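Cerow Stacking Kit
Research equipment by Gukside

Cerow is a tabletop kit for groups who study how a robot arm learns to stack blocks. The method was developed by Zoi Xenos and Duván Ríos. The policy is trained from demonstrations, and it reads two views together, one of the table and one close to the fingers.

Table views with the stack of three and with the red cube in the gripper, then the close view at the fingers:
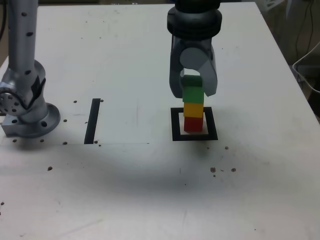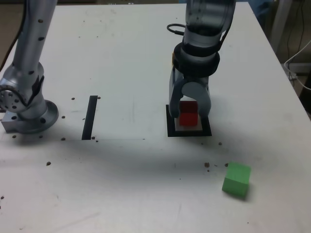
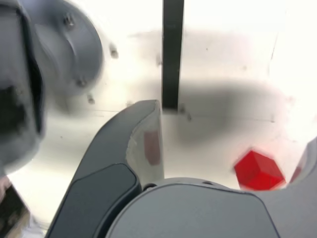 Result of the method

We trained on 2,453 demonstrations and then ran 100 trials with new starting positions of the cubes. With the close view removed, the policy failed in 28 more trials. Most of these failures were at the release, when the finger touched the neighbouring cube.

What is delivered

Coloured cubes, black tape for the target square, and the Usuga training software with a licence for 2 workstations. Arms and grippers are not included. Please ask for the calibration guide before you order.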